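Equipment line, progress to November

Short version for Odette Huet, who asked for one: the two-arm cell is running, the budget is mostly intact, and the cutlery cost more thought than the arms.

We had 70 percent of the line committed by the end of last month. The Vindar quote for a second cell came in high, then came in higher when we asked about it. Kilov will hold their price for 8 weeks, on terms that read as if written by someone who has been hurt before. Spare gripper fingers are now their own item – 17 sets, ordered before we need them, a first for this group.

Still unbudgeted: replacement cables, and a wider range of utensils. I'd like to move 1,000 dollars out of travel for both. Yannick Marty has agreed not to go anywhere.

Cutlery sorting, both arms on the one table:
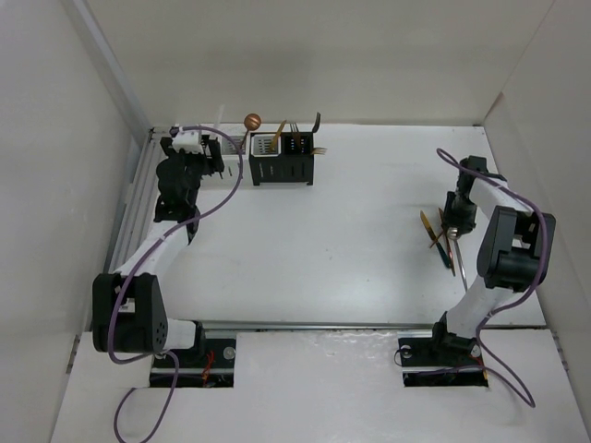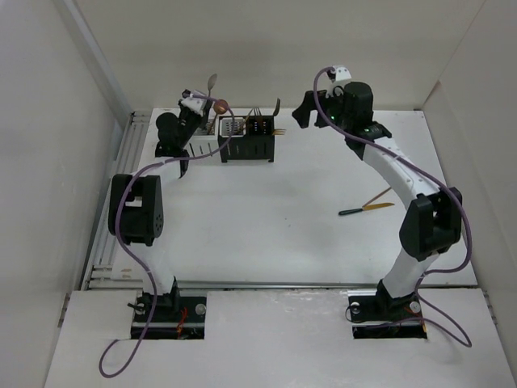 Bhupendra Pandey has read the draft and is fine with the transfer, but would sign for the cables first and wants the Kilov terms in writing before anyone says the words second cell again.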